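Gripper timestamps, and the July I lost to them

I promised a few of you I'd write up what happened with the sync problem, and then I kept putting it off, partly because it was embarrassing and partly because every time I sat down to write I thought of one more thing to check. Well, it's cold out, the kettle's on, and I've got a free evening, so let's have a go at it.

For anyone new, I look after the recording and replay software for our little manipulation group at Flernton. We hold a gripper in each hand, do some ordinary household task at a table, and record what the grippers did so that a policy can learn from it later. My part starts once the data leaves the hardware. I line up the streams, throw out the rubbish, and hand over something the training people can load without ringing me up (they ring me up anyway, and I don't mind).

The trouble started when we moved on to tasks with cords in them. Up until then it had all been blocks and cups, and blocks and cups are very forgiving. If your jaw width is a little behind your pose, the cup still ends up in the hand, more or less, and the policy learns a slightly lazy grasp that works well enough. A cord isn't like that at all. We had 276 episodes of cord handling and the policy trained on them would go to exactly the right spot, hover there looking very sure of itself, and close after it had already started lifting. Over and over! I must have watched it do that for a whole afternoon.

Naturally I blamed perception. A thin grey cord on a white table with shadows all over the place, who wouldn't? I spent the better part of a week fiddling with exposure and crop sizes, and I even wrote a nice little labelling tool that I'm still fond of and which has never been needed since.
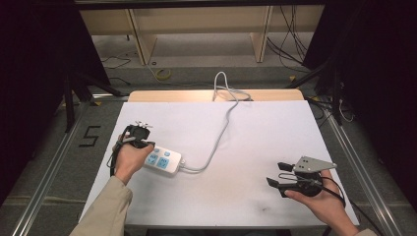
Have you looked at whether both grippers share a clock? came the reply when I posted a plot to the Hellon forum, and then a second line, asking whether I was stamping the messages when they were sent or when they arrived. I read that, got a sinking feeling, and went to look at the driver.

Arrival, of course. I'd written it that way myself, back when we only had the one gripper, and it had never mattered. With two grippers going, the left one's messages were queuing up behind the right one's, and the jaw width was landing as much as 72 milliseconds after the pose it belonged to. The worst of it was that the delay wandered. It was small at the start of an episode and grew as the queue filled, so all my spot checks (which looked at the first few seconds, because I am impatient) came up clean.

The fix wasn't glamorous. I now stamp at the source, estimate the offset for each gripper at the start of every recording, and resample everything onto one timeline before anyone downstream gets to see it. I also borrowed an idea from the Linmont logger and added a check that opens and closes both jaws at the beginning and again at the end, then compares the two. If the offset has moved too far, the episode gets flagged and you find out while you're still standing at the table.

Going back over the old recordings was slower. The raw logs did have a device counter in them, bless whoever put it there, so I could rebuild most of the timing. Of 3,000 episodes in the archive, 300 had gaps I wasn't willing to paper over, and those have gone into a folder I try not to think about.

The retrained policy closes before it lifts now. It still makes a mess of loops, where the cord crosses over itself and there are two perfectly reasonable places to grab, and I suspect that one's a planning question and I'll be no help whatsoever. Next on my own list is getting the drift check into the Sandhu exporter, which still has the old stamping code in it - I found it there this morning while I was looking for something else.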